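Work and Automation, Unit 3: Who Fills the Bag?
Handout to accompany the lecture. Instructor: Maribeth Pascual

Read the Samonte case before class. Samonte packs small goods for hotels and gift shops. Two years ago it bought a bagging line from Prorkmont, and the sales sheet promised that the line would "free staff for better work." Keep that phrase in mind and ask what the better work was.

Before the line came in, 18 people packed by hand. They set their own pace within a shift, swapped places when their wrists hurt, and trained new hires by sitting next to them. Afterward the same people loaded trays, cleared jams and watched a screen. The company's report counts this as zero job losses. It says nothing about the overtime that stopped, or about the odd-shaped orders that the machine rejected and that were sent out as piecework.

Jomar Manalo, a former shift lead, kept a notebook of stoppages. He logged 706 in the first year, nearly all of them from bags that failed to open. The supplier called these operator errors. I have trouble with that label. If a machine needs a person to open the bag for it, the person is part of the machine, and should be paid and rested with that in mind. 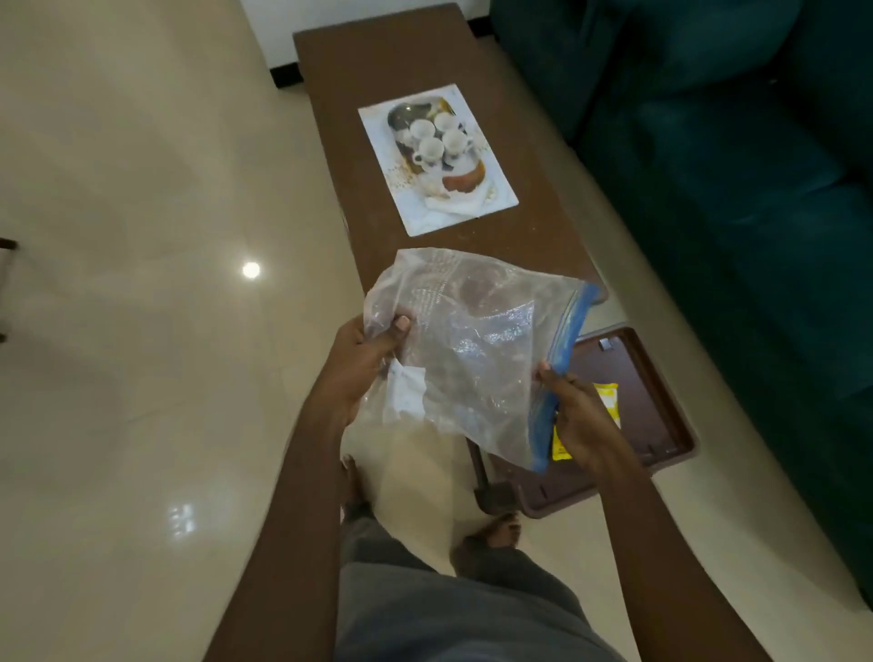 Piecework hardly appears in the automation figures, and I think that is how the figures stay so pretty. A task leaves the plant, the plant's output per worker goes up, and the hours turn up in somebody's living room. Consider what goes with the hours. A low coffee table beside a sofa is a poor height for a workbench, and a clear zip-top bag takes both hands just to hold open. Samonte's safety sheet covers guards, stop buttons and lighting on the line. It has no entry for a back bent over a table at home.

The Gelo software, which sets the piece rates, takes its times from the machine. Is that a fair clock? Bring a written answer of one page, and say whose figures you relied on.

Related items
Unit 2: Reading a supplier's sales sheet
Unit 4: Jistix and the warehouse schedule
Worksheet: Timing a task by hand

This site uses cookies to remember your settings. Accept / Manage choices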